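# Wischen ist keine Meinung

Der Mensch, der einen Tisch abwischt, hält sich für vernünftig. Er nimmt die Sprühflasche, drückt zweimal, manchmal siebenmal, und fährt mit dem Lappen in Kreisen über eine Platte, die schon vorher keinem etwas getan hatte. Danach glänzt sie, und der Glanz gilt als Beweis.

Ich habe den Verdacht, dass wir die Sprühflasche vor allem wegen des Abzugs lieben. Ein Eimer verlangt Demut, man muss sich bücken und auswringen. Die Flasche dagegen macht aus jedem Büroangestellten einen Sheriff. Meine Kollegin Noreen Ghauri zielt beim Sprühen mit einem zugekniffenen Auge, und zwar auf Krümel, die sie auch mit dem Finger hätte wegschnippen können.

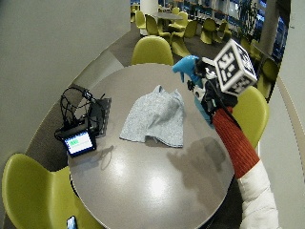 Der Lappen hat es in dieser Beziehung schwerer. Er macht die Arbeit und bekommt keinen Griff dafür. Man knüllt ihn zusammen, lässt ihn liegen, wo er gerade liegt, und nimmt ihm später übel, dass er riecht. In der Teeküche in Gredstead hing im Oktober ein Zettel, auf dem stand, Lappen seien nach Gebrauch auszuspülen und aufzuhängen. Unter dem Zettel lag fast den ganzen Monat lang ein Lappen.

Am runden Tisch wird die Sache übrigens schlimmer. Ein eckiger Tisch gibt eine Ordnung vor: Bahn für Bahn, am Ende die Kante, fertig. Am runden wischt man los und weiß nie, wo man angefangen hat. Miloslav Vlček schwört auf die Spirale von außen nach innen, wodurch sich der ganze Dreck in der Mitte versammelt wie zu einer Besprechung. Ich wische lieber zu mir hin und habe es dann auf der Hose.

Und dann die Geräte. Wer wischt, wischt um sie herum, in einem ehrfürchtigen Bogen, als stünde dort ein Altar. Kabel anheben gilt als Eingriff, den nur Fachleute vornehmen dürfen. So entsteht auf jedem gründlich gepflegten Tisch eine Insel, deren Küstenlinie man nach einem Umzug sehr schön im Staub nachlesen kann.

Ich bin trotzdem fürs Wischen. Ich verlange bloß, dass man erst abräumt, auch das Telefon, und dass der Lappen hinterher an den Haken kommt. Der Haken ist da. Ich habe ihn selbst angeschraubt, etwas schief.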